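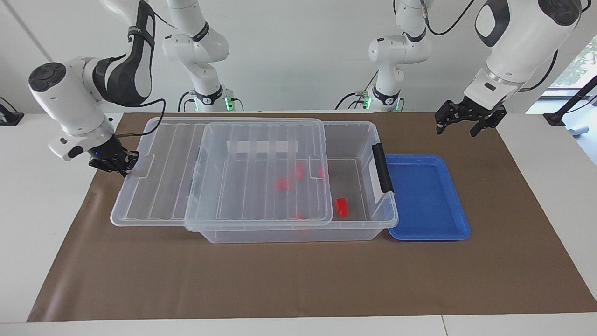 PROGRESS REPORTS

Stostow Household Storage Survey: report to the Trelton Fund, December

Your grant was for a survey of what people in Stostow keep in boxes, and why they go on keeping it. We promised you 50 home visits by the end of the year and have made 37. The shortfall is mostly the fault of lofts. A visit was costed at an hour, by me, at a desk, and I had forgotten that people like to open things and talk about them. Elaine Marinho's longest visit lasted from ten in the morning until the light went, and covered two boxes.

Boglárka Bodnár has written up all the interviews to date. Clear plastic bins are winning over cardboard in the newer houses, chiefly, we are told, so that people can see what is inside. Most then put them at the back of a cupboard. Labels are common and seldom right. "Christmas" has so far covered fishing weights, a christening gown and the manual for a boiler that left the house before its owners arrived.

Seven households have withdrawn. Four moved away, two lost interest and one had a clear-out after our first visit, leaving us with a very tidy landing and no data. Aparecida Furtado would like to count this as impact. I have asked her to wait for the final report.

Spending is on track apart from travel, where we are up to 46 pounds over. The bus to Akel Road was withdrawn in the autumn and the taxi firm has noticed. I propose to cover the gap from the printing line, as the leaflet has shrunk to a single side after comments from everyone who read it.

Still to do: the remaining visits, which Elaine and Cremilda Pacheco will share, and a second round of questions on lids. We left lids out of the first form. Respondents have raised them anyway, at length, and several keep the spare ones in a box of their own.

We would like to move the final report back by one month. The talk at Stostow library stays where it is, at half past six, with tea.

Cremilda Macedo
Project lead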